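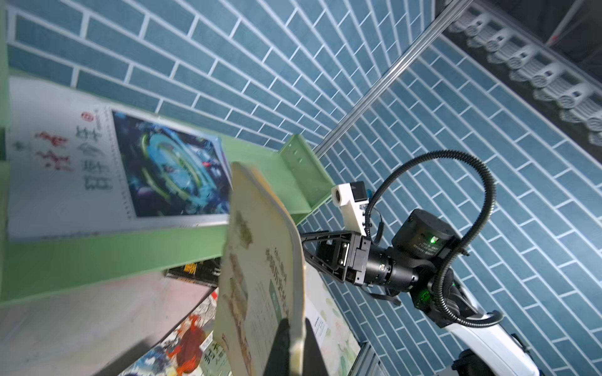
개요

야라넬(Jaranel)은 블루스 록과 사이키델릭 록을 연주하는 4인조 밴드이다. 기타 두 대와 베이스, 드럼으로 구성되며 보컬은 리듬 기타 연주자가 맡는다. 항구 도시 쿠노프(Kunov)에서 결성되었고, 초기에는 시내의 소규모 클럽에서 다른 밴드의 곡을 주로 연주하였다.

음반

첫 정규 음반 《Hodow》는 8/7/22에 독립 음반사 올트만스(Oltmanns)를 통해 발매되었다. 수록곡은 7곡, 재생 시간은 32분이다. 대부분의 곡을 합주로 한 번에 녹음하였으며 보컬과 오르간만 나중에 덧입혔다. 초판 LP는 2624장이 제작되었고, 재판부터는 속지에 가사가 실렸다. 마지막 곡은 라이브에서 원곡보다 길게 연주되는 일이 많다.

음악적 특징

느린 셔플 리듬과 퍼즈 톤의 기타가 중심이 된다. 슬라이드 기타는 첫 음반의 두 곡에서만 쓰였다. 가사는 영어로 되어 있고 항해와 이주를 자주 다룬다. 초기 곡에는 하모니카가 들어갔으나 음반 작업 이후에는 거의 쓰이지 않는다.

공연

음반 발매 후 9월부터 순회공연을 시작하여 모두 30회 무대에 올랐다. 이 가운데 쿠노프 공연의 실황은 별도의 카세트로 나왔으며, 정규 음반 목록에는 포함되지 않는다.

같이 보기

블루스 록
사이키델릭 록
올트만스 음반 목록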